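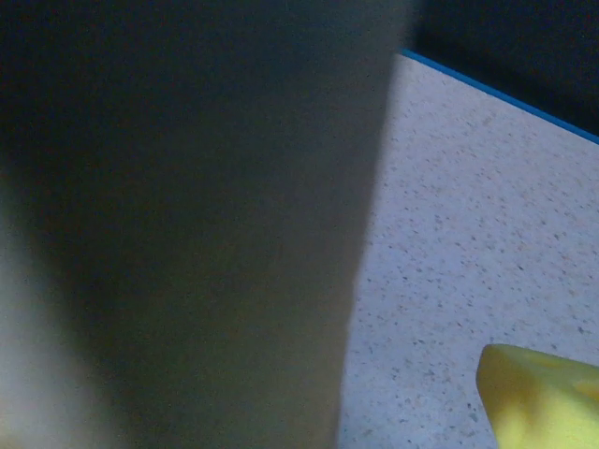 I finished the last episode of Vudura at ten past midnight and then lay awake till two, so forgive me if this post wanders a bit. I have been watching this show since the pilot, I have bored everyone at work with it, and now it's over and I have to put all of it somewhere!

If you haven't seen it, Vudura is set in Briltthorpe, a harbor town where the ferry stops running in the first ten minutes and doesn't come back for a whole season. The main character is Virág, a ferry dispatcher who keeps going to work anyway. She answers the radio. She writes up the log. For most of season one that is the plot, and I loved every minute of it. My sister gave up after episode three and I still bring it up at dinner.

Spoilers from this point on, so go away and come back if you need to.

The finale does something I really didn't expect. Most of it takes place in the dispatch office in one night, and there's a stretch of nearly silent television where Virág reads back through the old logs by the desk lamp. I thought we'd get flashbacks. We don't get any! We just watch her face, and if you've been paying attention you know which page she's on. When she laughed I knew it was the entry about the goat. I laughed too, and then I was crying, and then the cat left the room.

I also want to talk about the sound. There's a low hum under every scene in the office, and it has been there since the pilot. In the finale it cuts out when she unplugs the radio, and I swear I felt it in my shoulders. I went back to the pilot this morning to check, and yes, same hum. I watched with headphones this time - please do this if you rewatch, it's a whole different show.

Things I didn't love: the brother's storyline gets wrapped up in a phone call. One phone call, after all that business with the boatyard! And I could have done without the season 2 recap at the top, which ate up time they could have spent on him. I've read a few people saying the last shot is a cop-out. I don't agree. She walks down to the slip, the lights come on across the water, and we cut to black before we find out whose lights they are. I'm happy not knowing. My guess is it's the ferry, but I wouldn't bet my lunch on it.

The fan forum has been wild, by the way. It had maybe 900 members when I joined and it's almost 3000 now, and half of them seem to have been up as late as I was. Somebody has already started a thread matching every log entry to an episode. I've claimed the ones from the storm week, so if you have notes on those, send them over.

Inico, the streaming service that carries it, hasn't said anything about a follow-up, and I kind of hope they leave it alone. A soundtrack, though, I would buy tonight. The accordion tune from the end of episode six has been in my head since April and I still can't find out what it's called.

Next up I'm starting the pilot again with my sister, who has agreed to give it four episodes this time. I'm making the dumplings from the harbor cafe scene, or my best guess at them anyway. Will report back on both.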